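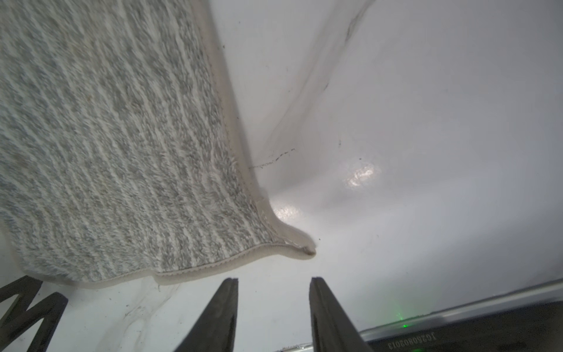
第五讲 果实的构造与后熟:厨房里的植物学

本讲对应实习课的第三次操作。没有上过前一讲(花的构造)的同学,请先把子房、胚珠、花托三个词弄清楚,后面会反复用到。

一、果实从哪里来

果实由花的子房发育而成,子房壁变成果皮,胚珠变成种子。果皮一般分三层:外果皮、中果皮、内果皮。三层的界线有时很清楚,例如桃,外面带毛的薄皮是外果皮,吃的部分是中果皮,坚硬的核壳是内果皮,种子在核壳里面。有时三层很难分开,例如葡萄,除了外皮以外,其余部分都柔软多汁。

只由子房发育成的果实叫真果。花托、萼筒等部分也参与发育的叫假果。苹果和梨是假果,吃的大部分果肉来自萼筒和花托一类的组织,真正由子房壁发育成的部分在果心附近。把苹果横切,能看到五个小室排成星形,果心外侧有一圈不太明显的细线,线以内才是子房的范围。

二、常见的肉质果类型

浆果:果皮除外层以外都肉质多汁,内含一粒或多粒种子。葡萄、番茄、茄子、猕猴桃都属于浆果。香蕉也是浆果,栽培品种的种子退化,只剩下果肉中央的小黑点。

核果:内果皮木质化成硬核。桃、李、杏、樱桃、橄榄、芒果都是。芒果的核扁平,外面有纤维,切的时候刀要贴着核的宽面走。

柑果:外果皮有油囊,中果皮是白色海绵状的一层,内果皮成为一瓣一瓣的囊瓣,囊瓣里面长出许多汁囊。橙、柚、柠檬都是。削柠檬皮做点心时只取黄色的一层,白色部分发苦。

瓠果:葫芦科特有,果皮外层与花托合生。黄瓜、南瓜、甜瓜、西瓜都是。西瓜吃的主要是胎座,南瓜和甜瓜吃的主要是中果皮和内果皮。

梨果:苹果、梨、山楂、枇杷。见上一节。

聚合果与聚花果:前者由一朵花里许多离生的心皮形成,例如树莓,每个小粒是一个小核果。草莓也归在这里,红色肉质部分是膨大的花托,表面的小粒才是果实,学名叫瘦果。后者由整个花序形成,例如菠萝、桑葚、无花果。

市场上的叫法和植物学的叫法常常对不上。英语里叫某某莓的水果,有的不是浆果,辣椒和番茄反而是。考试按植物学定义作答,写实习报告时两种叫法可以并用,但第一次出现时要注明。

三、后熟与呼吸高峰

按成熟时呼吸作用的变化,果实分成两类。

呼吸跃变型:成熟时呼吸强度先降后升,出现一个高峰,同时大量产生乙烯。香蕉、苹果、梨、桃、杏、芒果、鳄梨、猕猴桃、番茄属于这一类。达到生理成熟以后,采下来仍能继续变软、变甜、变香。

非跃变型:没有明显的高峰,乙烯产生量低。葡萄、草莓、樱桃、柑橘、菠萝属于这一类。采收以后甜度基本不再增加,只会失水和衰老。买回来是酸的葡萄,放几天还是酸的。

后熟过程中主要有这样一些变化:

淀粉水解成糖。青香蕉淀粉多,口感发涩发粉,黄香蕉淀粉少,糖多。可以用稀碘液检验,切面蓝黑色越深,淀粉越多。

果胶变化。原果胶不溶于水,使细胞粘连在一起,果实发硬。成熟时原果胶在酶的作用下变成可溶性果胶,果实变软。过熟以后果胶进一步分解,这样的果实做果酱不容易凝固。

有机酸减少。多数果实成熟时酸度下降,柠檬是例外,它的酸一直很高。

色素变化。叶绿素分解,原来被遮住的类胡萝卜素显出来,有的果实还会合成花青素。颜色不能单独作为成熟的依据,有些品种熟了仍然是绿皮。

香气形成。酯类、醛类、萜类等挥发性物质增多。从冰箱里取出的果实香气较弱,回到室温后会明显一些。
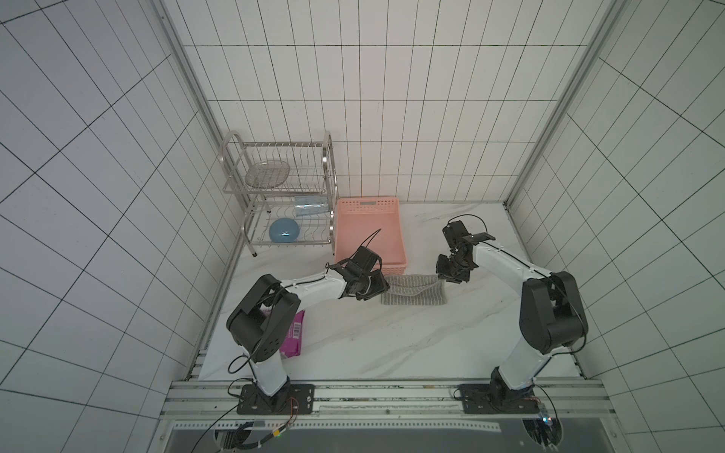 四、乙烯的利用与控制

乙烯是气体,浓度很低时就能起作用。把硬的猕猴桃和一个熟苹果放进同一个纸袋,袋口折起来,放在室温下,几天后猕猴桃会变软。每天检查一次,用指腹轻按果蒂附近,有弹性就可以取出冷藏。不要用完全密封的塑料袋,里面缺氧又积水,容易产生酒味和霉斑。

反过来,怕乙烯的东西要分开存放。叶菜遇到乙烯会发黄,黄瓜会变黄变软,胡萝卜会产生苦味。家用冰箱的果菜盒如果有两个,一个放苹果、梨、桃,另一个放叶菜。

低温能减慢后熟,但热带和亚热带果实容易受冷害。香蕉在低温下果皮变褐,未熟的果肉以后也很难正常变软。青芒果、青鳄梨同样不要先进冰箱,放熟以后再冷藏。番茄长时间低温存放,香味会受损失。

五、切开后的褐变

苹果、梨、香蕉、鳄梨切开后颜色变深,是果肉里的酚类物质在多酚氧化酶的作用下与氧反应的结果。完整的细胞里酶和底物是分开的,刀切以后才混在一起。

常用的办法有:

加酸。柠檬汁降低酸碱度,抑制酶的活性,其中的维生素C还能把生成的醌类还原。

隔氧。浸入清水或稀盐水,或者把保鲜膜贴着切面盖好。浸泡时间长了,糖和维生素会流失。

加热。短时间烫漂使酶失活,适合做罐头或果泥,不适合鲜食。

糖浆浸渍。减少与空气的接触,同时调味。

蜂蜜水也有一定的效果,各种蜂蜜差别较大,实习时作为选做项目。

六、实习课操作

每组领取一份材料:苹果、香蕉、猕猴桃、柠檬、番茄。香蕉有青、黄两种,不要拿错。

步骤1 称量。苹果带皮称重,去皮去核后再称一次,算出可食部分的比例。

算例:Cletley 组上学期领到的一批苹果,总重935克,去皮去核后为540克,可食部分占57.8%。这个数偏低,原因是果心挖得太大。正常操作应当更高。

步骤2 横切与纵切。苹果横切、纵切各一个,番茄横切一个,画图并标出果皮、种子、胎座。图用铅笔画,不用涂色。标注线画在右侧,不要交叉。

步骤3 碘液检验。青香蕉和黄香蕉各取一片,厚度一致,各滴三滴稀碘液,等两分钟后比较颜色。滴过碘液的材料不能食用,放进贴有标签的回收盒。

步骤4 褐变对照。苹果切成同样大小的块,分成四份:不处理、浸清水、浸稀盐水、浸柠檬水。每份用水200毫升。浸五分钟后捞出沥干,放在白盘里,分别在第十、二十、四十分钟记录颜色。记录用文字加等级,等级从0到4,0表示与刚切时相同。

步骤5 清理。砧板先用冷水冲,再用洗涤剂洗。刀具擦干后交回,不要留在水槽里。

步骤3和步骤4用两套刀和砧板,红柄刀只用于碘液检验。食用材料和检验材料一旦混放,全部按检验材料处理。

七、产地记录的读法(选读)

实习报告的附录要求抄录果箱标签,并写明品种、等级、净重、采收期。有的标签只写批次,不写采收期,照抄批次即可,不要自己推算。

Negussie 果园的记录表分三栏,左栏是地块,中栏是采收批次,右栏是入库重量。上学期发下去的那张表,右栏末行是1,677公斤,不少同学当成单个地块的产量,其实那是三个地块的合计。读表先看表头,再看合计行的位置。

Brarnov 的标签把可溶性固形物写成糖度,两者数值接近,但含义不同。糖度计测的是折光率,糖、酸、可溶性果胶都会影响读数,报告里写“可溶性固形物”。

八、思考与作业

1. 鳄梨留在树上时不容易变软,采下以后才软。结合第三节,说明它属于哪一类果实,并查一种可能的解释。

2. 同样是切开后放置,橙子为什么不像苹果那样变褐?从酸度和酚类物质两方面回答。

3. 菠萝汁加进明胶甜点里,甜点不凝固,换成罐头菠萝汁就能凝固。说明原因。提示:菠萝含有分解蛋白质的酶。

4. 从家里的厨房选三种果实,写出植物学类型、食用部分来自哪个结构、是否属于跃变型。不能选课上已经切过的五种。

报告下周三上课前交,手写或打印都可以,图必须手绘。缺步骤4数据的组可以在家补做,对照条件不能少,并注明室温。

参考阅读:Ada Longo 编的实习手册第二章和第四章,系资料室有复印本。第四章的糖浆配比表有一处排印错误,“糖与水一比二”应为“二比一”,使用前请自行改正。

下一讲内容:干果与种子,核桃、花生、栗子的食用部分比较。请每人带一颗带壳花生。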